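Taking the Tower Apart, and Putting It Back: The Eltero Bench Cell From Vondus

Last updated: 2021-04-23

Shops that refurbish office computers have bought very little automation. The machines arrive in mixed lots, the margins are thin, and a technician with a bin of sorted parts can turn a tower around in minutes. Vondus is selling the Eltero cell into that trade all the same, as a leased package: two arms, a slatted bench, printed fixture plates, cameras, and a service contract that covers all of it. We spent 3 days with a cell at the Stornville depot of Saarela, a refurbisher that has been running it on board-level work, mainly memory modules and processors.

The lease runs 30 months. Vondus supplies the fixture plates from its own print shop and will cut a new one for any chassis a customer sends in. Existing designs can be reprinted on site. Saarela does its own, and prefers it that way, having waited until August for its first two revised plates.

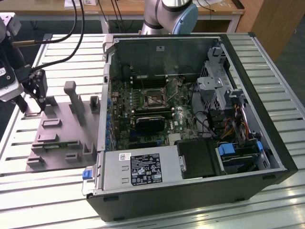
Fixturing is where most of the setup effort goes. Vondus does not ask the arm to pick from a bin. Parts are staged on a gray printed plate beside the computer, and each gets its own block, slot or post. A green circuit board strip sits among the blocks near the low end of the plate, inserted in a slot so that the jaws can come straight down on it. The tower lies on its side with the panel off, and its position against the plate has to be taught once per chassis model. After that the software corrects for small errors in placement using the wrist camera. A case set down badly crooked is rejected with an error code and has to be moved by hand.

Teaching a new model took us most of a morning. The routine is sound but long: the operator jogs the arm to a set of reference points, confirms each, and then records an approach path for every part. Paths cannot be copied from one model to another, even where two boards share a layout. Vondus says a copy function is planned — we would want it in hand before signing for a shop that sees many models.

Insertion is the better half of the product. Memory modules need a straight push with a fair amount of force, and the controller watches the load through the whole stroke. If the force climbs too early, the arm backs off, shifts slightly and tries again. The limit is set per part in the job file. We left it at the supplied value.

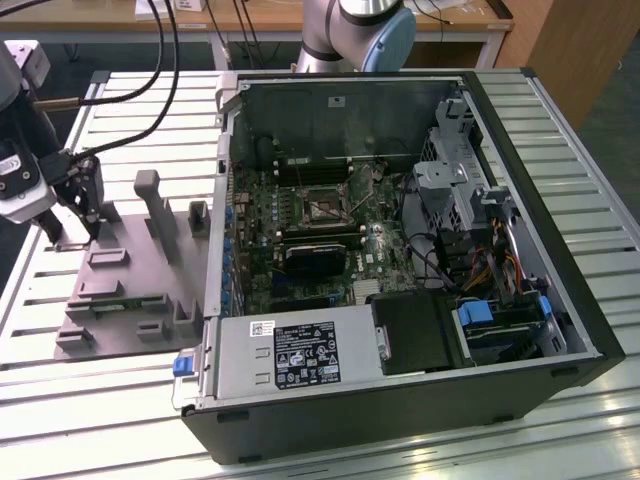 Processor work is slower. The socket lever has to be raised and later closed, and the default job hands both steps to the operator. An optional tool performs them, at extra cost, but Saarela has not taken it and we could not test it. Users should also budget for gripper pads. The standard pads are rated for 200 hours and the hard version for 300. Changing a pair calls for a hex key and a fresh calibration.

Documentation is adequate. The safety section is thorough, the section on job files less so, and several parameters are named without units. Telephone support answered both of our calls and solved one of the problems. The other, a camera that dropped its connection after each restart, was cleared by a firmware update.

For a depot that handles long runs of the same few towers, the Eltero is a reasonable lease. Mixed lots are harder to justify at the current teaching time. Buyers in between should ask Vondus for a trial with their own machines and keep a log of operator minutes per unit, including rejected placements.

Contact the editors | Copyright 2021, all rights reserved | Back to top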